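Print
E-mail this page

Standing as an independent for council: speaker notes

Talk length 45 minutes, questions after. Slides are minimal, so these notes carry most of the content.

Opening

Thank the library for the room. Say up front that I lost. I came third in Virkholm ward, and the preferences went the way I expected them to. I'm giving this talk as someone who has filled in the forms and made the mistakes, and I can be more frank about both than a sitting councillor could.

Ask for a show of hands: who has voted in a council election, who has been to a council meeting, who could name a councillor for their ward. Don't comment much on the result. Move on.

Slide 1: Why I ran

The Lurico Road depot. Council proposed selling it and the notice went up over the summer break. I put in a submission, spoke for my allotted three minutes and watched the item go through without a question from any councillor. A few of us had dinner afterwards and Ardalan Shirazi said one of us should stand next time. I had the most flexible job.

Don't spend long on the depot. People who know the story are sick of it, and people who don't will want the full history, which takes half an hour. If it comes up, offer to talk at the break.

Slide 2: What a ward councillor does

Most of what I was asked about on doorsteps was not a council matter. Hospital parking, power bills, the train timetable, immigration. I kept a tally for the first few weeks and then stopped. You need a polite, short answer that says whose job it is and who their state member is, and then you ask about the street.

What is a council matter: rates, rubbish, footpaths, local roads, planning permits, parks, libraries, kinder places, dogs. Dogs came up more than planning. Have a position on off-leash areas before you knock on your first door. I didn't have one, and I gave different answers in Lie Street and at the school fete, and somebody had been at both.

Slide 3: Nominating

Read the candidate handbook from the electoral commission, and read it in the year you stand. Rules change between elections and the advice your friend got last time may be out of date.

Points to cover:

Check your own enrolment first. I know of a candidate in another shire who had moved house and not updated it.

The mandatory training has to be done before you lodge. It's online. Keep the certificate somewhere you can find it.

Lodge early. I went in on the second morning and there was a queue even then. If there is an error on your form you want time to fix it.

Your candidate statement has a word limit and is printed exactly as you supply it. Mine has a comma in the wrong place and went to every household in the ward.

The photo has to be recent, head and shoulders, plain background. Get a friend to do it near a window.

Slide 4: Money

My budget was small. I'll give the main lines and leave the rest out, as printing prices have moved a fair bit.

The deposit, which I got back because my first preferences were over the threshold.

Corflutes. I ordered 60 and that was plenty for the ward. Put them on private fences with permission only. Write the address of every sign in a spreadsheet on the day it goes up, or you will be driving around in the dark after the election looking for your own face.

Leaflets. Two rounds. The first was too wordy. The second had one side with a photo and three lines, and the other side with how to contact me. The second was the one people mentioned.

A subscription to Zultero for keeping track of doors knocked and calls made. It did the job, but a shared spreadsheet would have done nearly as well for a ward our size. I wouldn't pay for it again.

Every donation has to be recorded, and your return is due after the election whether you win or lose and whether you received anything or not. Say this twice. People who lose tend to switch off, and there is a fine.

Slide 5: Doorknocking

This is the longest section. Allow 12 minutes.

I had a target of 700 doors and got there with a week to go. At more than half of them no one was home. Leave a leaflet with a handwritten line on it and go on to the next one.

Best time was from four until half past six. After that people are eating. Weekend mornings are all right if you start after ten.

Go in pairs where you can, on opposite sides of the street and within sight of each other. Hui-mei Chung did most of the north end with me, and she was better at it. She asked one question and then waited. I tended to fill the gap. If you take anything from tonight, take that.

The question she used was, "What's one thing council should fix around here?" Write the answer down while you're still at the gate.

Obey the No Junk Mail signs. Electoral material may be exempt, depending on how you read it, but the person with the sign doesn't care how you read it.

Close every gate. Carry water, a hat, spare pens. I wore out the heels on a pair of boots between July and the close of voting.

Slide 6: Preferences

Expect calls as soon as the ballot draw is done. Some candidates will be people you have never heard of, offering you their second in return for yours. Some are standing only to pass votes to somebody else. That's legal under the rules we had, and you can decide how you feel about it.

What I did: I rang every candidate, asked each of them the same few questions about the depot and the pool, and put my order on my website with a paragraph of explanation. I probably lost some preferences by refusing to swap. I can't prove it either way.

In a postal ballot the how-to-vote material matters less than people think, as voters fill the form in at the kitchen bench with whatever is in the pile of mail. Get your second leaflet into letterboxes in the same few days the ballot packs land. Mine was three days behind, and plenty of people told me they'd already posted theirs.

Slide 7: The count

You can appoint scrutineers. Do it, even if you think you have no chance. It's dull and useful. You learn which candidates' voters put you second, and you can't get that from the published figures.

I finished 300 votes behind second place. I'd thought it would be closer. I was flat for a fortnight and then I wasn't.

Ring the winner. Take your signs down that weekend.

Slide 8: If you don't want to stand

There are other things to do, and council needs all of them. Read the agenda when it's published, usually a few days before the meeting. Put in a submission on the annual budget. Most years there are very few, and the officers have to respond to each one. Apply for an advisory group. Sit in the gallery — councillors behave differently when there are people in the chairs.

The Lurico Road sale is still going through its second stage, and written submissions close at the end of the month. Forms are on the table by the door.

Questions

Likely ones: Did you have trouble online? (Some. I had Ardalan read the comments and tell me only what needed an answer.) Would you stand again? (Haven't decided.) Can council staff stand? (Refer to the handbook, don't guess.) How do ward boundaries get set? (By review. Give the website.)

Stop at quarter to nine. The room has to be locked by nine.

Print
E-mail this page

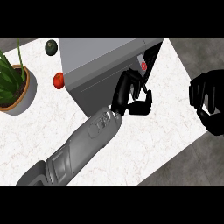
Hui-mei Chung: Thanks for putting the notes up. One correction on the doorknocking. We did try the later time in the north end for a week, and the flats near the station were much better after seven, when people were home from work. I'd tell candidates to split it: houses before dinner, flats after. Also worth adding that you need to ring ahead for the retirement village, as they won't let you walk in, but they gave us a good hour in the lounge once we'd asked. And please put the due date for the donation return on the slide itself. Two people asked me for it on the way out.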